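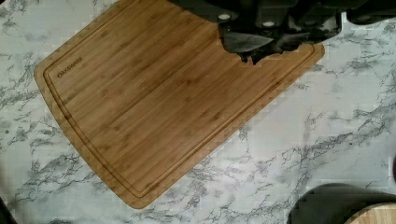
Figure 1. Wrist view with the gripper over the cutting board.

Writing a Safe-Working Procedure for a Shared Kitchen Manipulation Bench
Project report, Eilidh Farquharson
Supervisor: Karabo Visser
March 7, 2025

1. Purpose

The project set out to write a working procedure for the kitchen bench in the Netberg laboratory and to test whether students other than the author could follow it. The bench carries one arm with a two-finger gripper and is used by several project groups in turn. Before this project the rules for its use were spread over a wall notice, a set of emails and the habits of whoever had used the arm longest. Some of these disagreed. The wall notice gave one speed limit for all work, the emails gave two, and neither said who was allowed to change the setting.

The report covers layout, motion limits, contact with household objects and record keeping. It does not cover electrical testing of the arm itself, which is handled by the department under its own rules.

2. Starting documents

Three internal documents were used as sources. The first was the Tongate risk assessment form, which the department requires for any moving machinery. The second was the Simard checklist, written by an earlier project group for a different arm and never updated. The third was the manual for Kurel, the control program used on the bench. The published standards for industrial robots and for collaborative operation were read for structure and vocabulary, but no claim of conformity is made. A student procedure is no substitute for an assessment by a competent person, and the text says so on its first page.

Terms were fixed early. "Operator" means the person holding the stop button. "Observer" means anyone else inside the marked floor line. "Home" means the parked pose stored in Kurel and nothing else. The Simard checklist used "home" for two different poses, and this had to be removed before any of its steps could be reused.

3. Bench layout

The rules divide the bench into a work area and a storage area. The work area is the part of the counter where the arm may descend below the clearance height. The storage area is everything else that holds objects, including the back of the counter and the side along the tiled wall. Objects in storage may be seen by the cameras but may not be approached.
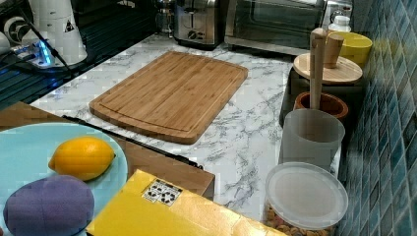 Figure 2. Counter with the cutting board, appliances to the rear and containers along the tiled wall.

The layout rules are as follows.

2.1 The cutting board lies flat, wholly on the counter, and is checked for rocking by hand before each session.
2.2 Tall or narrow containers are kept out of the work area unless the task needs them.
2.3 Glass items are placed behind the work area and never between the arm and the operator.
2.4 Cables are routed clear of the work area. A cable that has moved is treated as a stop condition.
2.5 Appliances used as props are unplugged, and the plug is left where the operator can see it.
2.6 Loose packaging is cleared before motion is enabled.

(Rule numbers are those of the procedure and do not match the section numbers of this report.)

Rule 2.1 does not require the board to be square to the counter. An early draft did. Project groups objected that varied placement was part of their work, and there was no safety argument for keeping the requirement. Rule 2.4 caused the most discussion. Cable clutter near powered devices is hard to avoid on a bench that also holds a hub, and the wording was changed from "no cables on the counter" to the present form after the first trial.

4. Motion limits

The clearance height is the lowest gripper height permitted outside the work area. It was set at 500 mm above the counter. The tallest item on the storage list, with its handle, was well under this value. Travel between home and the work area is made at or above the clearance height, with the gripper closed and empty where the task allows.

Descent is made in two stages. The gripper first comes down vertically to a hover point over the board and pauses. The operator confirms verbally that the fingertips are over the intended surface, and the second stage is then released. The pause is 800 ms at minimum and has no maximum. Kurel allows the pause to be skipped by a single setting, so the procedure requires that setting to be read out before each session and entered in the log.

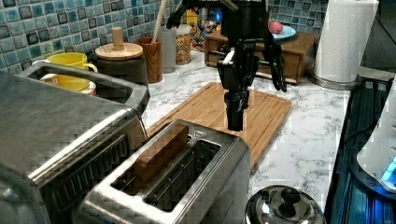
The hover check should be made from more than one viewpoint. A wrist camera gives a good view of the board surface near the fingers, but the gripper itself covers part of it. A view from across the counter shows the gap between fingertips and board more clearly and also shows what stands next to the path of descent. Neither view is accepted alone for a first run after the layout has been changed. For later runs on the same layout, one view is enough.

Metal appliances close to the board need separate treatment. A polished surface gives reflections that can upset depth estimates, and a light appliance may slide if pushed. The procedure asks for a horizontal margin to be entered in Kurel for each such object. Where the margin cannot be kept, the object is moved or the task is rewritten.

5. Trial of the procedure

The draft was tried by 6 students, none of whom had helped to write it. Each was given the printed text and asked to prepare the bench, run one pick-and-place task and shut down. The author attended as observer and intervened only for safety, which was not required.

All of the students completed the task. The commonest departure was in rule 2.5, where plugs were pulled but then left behind the appliance. The rule originally said only "unplugged", and the second half was added afterwards. Two students stepped inside the floor line during the hover pause to look more closely at the fingertips. The text now states that the pause is not a stop, and that the arm must be put in the stopped state before anyone crosses the line.

6. Records

Each session has one log sheet. It holds the operator's name, the layout reference, the Kurel settings that were read out, any stop and its cause, and a signature at shutdown. Near misses go on the same sheet. The Tongate form has a separate page for these, but the older files showed that it was rarely filled in.

7. Limitations and further work

The trial used a single task and students who knew they were being watched. The margins for metal appliances were chosen by judgement and should be measured. A second trial is planned for August with a task that includes opening a container, for which the present rules on contact are too thin. Until then the procedure is issued as a draft and applies to the kitchen bench only. Changes are to be sent to Karabo Visser in writing.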